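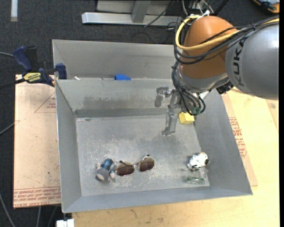 在二手玩具仓库上班第三年，想开个串讲讲分拣。起因是昨天饭桌上有人问我，你们那儿是不是每天都很治愈。我把嘴里的饭咽下去，想了很久。

先说料箱。我们用的是灰色的大铁家伙，四壁往里斜，底是平的。设计的人大概认为玩具会顺着斜坡自己滑到中间，排好队等人。玩具没读过设计说明。它们去角落。

尤其是积木。一块浅黄色的积木，不管你从哪边倒，最后一定贴在离你最远的那个角上。我胳膊不算短，每次还是要整个人趴上去，肋骨硌在箱沿上，姿势像在井边找戒指。

箱底全是白花花的划痕，擦不掉。新同事第一周都会试着擦，我也擦过。用掉半瓶清洁剂之后，得到一个很干净的、全是划痕的箱底。

远端那面内壁上还有一道黑乎乎的印子，歪歪扭扭的。我们内部管它叫“海岸线”。有人坚持说像她老家那段河，看久了确实有点像，也可能是那天下午太困。

公司叫 Brollomness，名字怎么念，内部至今有三派。接电话的时候大家会把后半截含在嘴里糊弄过去。客户也含糊地应一声，合作非常愉快。

地点在 Flurkham，公交终点站再走一段。你如果在车上看到一个人抱着一袋毛绒玩具睡着了，请不要拍照，那是我下班，袋子里是要带回去缝的。

分拣的规矩写在墙上，一共一页纸，字号很大。毛绒归毛绒，硬的归硬的，带电池的单独放，认不出来的放桌上。认不出来的那张桌子，是全仓库最满的桌子。

桌上目前有：一个像蘑菇又像台灯的东西；半条塑料恐龙，前半条；一只会在特定角度下发出叹气声的袋子。最后这个我们谁都不想打开，已经在那儿待了一个夏天。

毛绒听上去最好分，软的就是嘛。那请问布书算不算？裹着布的木头人呢？一个脑袋是布、肚子是沙锤的章鱼呢？我入职第一天就在章鱼这里卡了一刻钟，带我的 Zuzana Procházka 在旁边喝茶，一个字也不提示。

后来她说，章鱼跟着脑袋走。这条不成文的规矩我们一直用到现在，解决了很多争端。会议上也有人引用过。

说到脑袋。前阵子料箱里有个小布娃娃，灰色的圆脑袋，身上蓝格子，躺在靠前的地方。我当时的工作是判断它是什么。

猫？没看到耳朵。老头？也许。考拉？谁给考拉穿格子。Zuzana 说是“某位亲戚”。登记表上没有“某位亲戚”这一栏，我填了“人偶/其他”，心里觉得对不起它。

登记表值得单开一条。品类一栏的下拉菜单有 427 个选项，其中包括“陀螺（礼仪用）”和“鸭，非浴室”。没有“娃娃，不确定”。

我给做系统的那边写过邮件，建议加一个。对方很快回信，谢谢我的宝贵意见，并新增了“鸭，浴室”。

至少鸭的问题解决了。

关于积木，我个人有一点看法，说得重一些：积木是玩具界的沙子。它会出现在任何东西里面。茶壶里，靴子里，别的积木的包装里。上周从一把儿童吉他里倒出来一块，吉他的音色因此好了不少，有点后悔。

散装积木按重量走，25 公斤一袋，扎口，贴单。25 公斤的积木搬起来和 25 公斤的大米完全是两回事。大米会迁就你的肩膀，积木有自己的立场。

不到一袋的就留着等下一批。所以架子底下常年有一袋“差一点”。昨天终于差最后一小把，我满仓库找散积木，连自己的外套口袋都翻了。翻出来四块。这事我不想解释。

送货来的公司叫 Promarport，司机人很好，唯一的问题是他对“轻放”的理解比较诗意。箱子落地的时候，里面所有会唱歌的东西同时开始唱歌。

各位可能没有听过十几种电子儿歌叠在一起、其中一种电量不足的效果。低电量那首会越唱越慢，越唱越低，像一位疲惫的神父。我在厕所里都听得见。

所以规矩第二条是：先找电池。找到声音来源，拆后盖，取电池。后盖上的螺丝永远是一种你手上没有的螺丝。旁边的小狗还在问你今天开不开心。

Zdeňka Dvořáček 是我们这里拆后盖最快的。她有一套自己的螺丝刀，装在眼镜盒里，不外借。有次我趁她吃午饭用了一下，放回去时方向反了，她下午三点才跟我说话，说的是“方向反了”。

回到毛绒。洗之前要捏一遍，摸里面有没有硬东西。这个动作外人看来很亲密，其实跟机场安检差不多。捏到过纽扣、硬币、糖（曾经是糖）、另一只更小的毛绒。

还有一次捏到纸，从一只兔子背上的裂缝里抽出来，是小孩写的字，铅笔，大意是“这只兔子不喜欢洋葱”。我们讨论了一下，把纸条重新放回去缝上了。新主人有权知情，但得自己找。

捏完称一下，洗，烘。烘完的毛绒普遍会胖一圈，表情也变，有种刚睡醒又不打算承认的样子。熊最明显。大象洗前洗后一个样，很稳定，建议大家以后交朋友找大象。

洗坏过没有？洗坏过。一只红色的龙，我没单独洗。那一批后来全部登记为“粉色系”，卖得比平时还快。老板夸了选品。我没有纠正。

缝补归我带回家做，计件。我奶奶当年教我的藏针法，她的原话是“学会了以后嫁不嫁人都用得上”。她老人家没想到是用在一只鳄鱼的屁股上。

鳄鱼的屁股是最容易开线的部位，我见过的鳄鱼几乎都是这里坏。推测小孩都是拎着尾巴走的。长颈鹿坏在脖子根，猴子坏在手掌的魔术贴。魔术贴那个我不修，猴子们可以学着放手。

眼睛是另一个话题。掉了一只眼的，配新的，配不到一模一样的，就两只都换。换完眼睛整个性格都不一样了。有只老实巴交的羊，换完之后看起来像在卖保险。

我们有一罐旧眼睛，果酱瓶装的，放在窗台上。新来的实习生进门第一眼看到它，停顿了一下，问洗手间在哪儿。后来人家还是留下来了，现在那罐归他管，按直径排好了。

料箱底下的东西要每天清空，这条很多人做不到，包括写这条的人。总觉得剩一两件明天再说。然后第二天新的一车倒进来，昨天那一两件就成了地层的最底下一层。

我亲手从箱底挖出来过一只袜子娃娃，压得像书签。登记日期倒推了一下，它在里面度过了整个 6 月。拿出来抖了抖，弹回去大半，左脸一直是平的。Zuzana 说侧睡的人都这样。

所以后来贴了张新纸：“下班前看一眼箱底。”纸贴在箱子上方，字写得很大。下班前大家都看了一眼这张纸。

有人会问为什么不用浅一点的箱子。用过！那种塑料的，彩色的，很可爱，堆起来像冰淇淋店。开春的时候 Halás 来推销的，样品摆了一排，人人都说好。

Halás 的彩箱好到什么程度呢，玩具放进去就看不见了。红箱子里的红车，黄箱子里的黄鸭。等于给每样东西发了一身迷彩服。我们用了一个礼拜，丢了一只不知道什么颜色的鸭，按理说应该还在里面。

灰铁箱就没有这个毛病。灰底上面什么都显眼，蓝格子显眼，黄积木也显眼。唯一吃亏的是灰色的玩具，比如某位亲戚的脑袋。

彩箱后来怎么处理的？拿来装午饭、雨伞和各种文件。报销单放在绿的里面。绿色的报销单放进去以后，财务那边说一直没有收到。

有朋友羡慕，说你这工作肯定有很多宝贝可以捡漏。行，公开一下我三年来的员工内购清单：一个木头陀螺，缺角；一副少了两张的动物牌；一只没有故事的猪。

猪很好。猪放在冰箱上面，从不发声。

动物牌少的是狐狸和另一张。另一张是什么，我不知道，因为它不在。玩的时候大家会为了谁藏着狐狸吵起来，比牌全的时候好玩多了，强烈推荐各家都丢两张。

拼图就没有这个福气了。少一块的拼图是废品，这点上全社会高度一致。可是要知道它少不少，得先拼一遍。所以我的正式工作内容里，真的有“拼图”这一项，写在合同附件里，领导签过字。

听起来像美差对吧。200 块的那种还行，一个上午，听听广播。然后有人捐来一盒 600 块的，图案是雾。

雾中的湖。上半部分雾，下半部分雾的倒影。盒盖上写着“适合全家”。我不知道那是怎样的一个家。

我拼了四天。Zdeňka 每次路过都会放上一块，放对，然后走掉。我怀疑她兜里揣着答案。

第四天傍晚只差一块，左下角往上，雾。桌子底下找了，扫帚头里找了，鞋底看了。最后在灰箱子那边，箱底的角落里，和积木在一起。怎么过去的请不要问我，我说过角落是有引力的。

按进去的时候办公室里有两个人鼓掌。然后我把它拆了，装盒，贴上“完整”。拆的时候比拼的时候还要难受一点。标价只够买两杯咖啡。

挂出去两个月没有人买。2019年8月1日那天卖掉了，买家是个老先生，在柜台前翻过来翻过去地看盒子，问我难不难。我说还可以，主要是雾。

他说很好，他就喜欢雾。

我目送他上公交，很担心他，也有点想跟着去。

中场休息，回几条评论。

问收不收轮滑鞋的：收，成双的。单只的轮滑鞋我们已经有了，而且都是左脚，别再送了。

问怎么把家里的玩具分好再捐的：真不用太讲究。干的，没有发霉的，套装用皮筋或者袋子捆在一起就行。最后这一点拜托了。你家随手捆一下是半分钟，到我这边散开就是一个下午。

再加一条，电池拿出来。拿出来！我不想再跟一只问我开不开心的小狗共事。

问娃娃头发打结怎么办的：宽齿梳，从发尾开始，一手捏着上半截，温水加一点护发素。不要用吹风机热风，会卷成方便面，我桌上有两位受害者可以作证。一位已改名叫泡面，卖掉了。

问灰箱子哪里买的：不建议放家里。小朋友倒一次积木，楼下就会上来敲门。铁的嘛，一块掉下去也很有仪式感，一桶掉下去就是另一回事了。

问兔子卖掉没有的：卖掉了，买主是个小姑娘，挑了很久，当场捏了一遍。捏得很专业。我差点问她夏天有没有空。

继续说回日常。下午四点以后的分拣效率是很可疑的。同一只玩偶，上午我会写“熊，棕，完好”，下午四点我会写“熊（疲倦）”。后台真的把“疲倦”当作瑕疵打了折。

那只熊被打了折之后当天就走了。于是有段时间我写了不少疲倦的熊。被发现了，开了个小会，会上领导说描述要客观。Zuzana 问，如果熊客观上是疲倦的呢？会就散了。

描述这件事我其实挺较真的。“可爱”不能写，“九成新”不能写，“有故事感”写了要请全组喝汽水。剩下能写的就是颜色、大小、哪里坏。写久了，我去亲戚家看新生儿，脱口而出一句“完好，偏红”。

我姐到现在还在提这句。

蓝格子那位后来也到我手上写描述了。灰头，蓝格子，手脚短小。我写到这里停了一下，想加一句它看着像在等人，最后没加。客观。

拍板上架之前还有个环节叫“二次确认”，就是换一个人再看一遍，看的人不许看前一个人写了什么。轮到实习生，他端详半天，在品类里写了：叔叔。

我跟 Zuzana 对视了一眼。系统里当然没有“叔叔”，但是两位独立评审都往亲戚方向判断，这在我们这里算很强的证据了。

于是我又给做系统的写了一封邮件。措辞非常客气，附了理由，抄送了领导，申请新增“亲属类（男性，软）”。

今早收到回复了。谢谢您的宝贵意见。

我点开下拉菜单翻到底，多了一个“鸭，其他”。

先写到这儿，货车到门口了，隔着墙已经能听见有什么东西在唱生日歌。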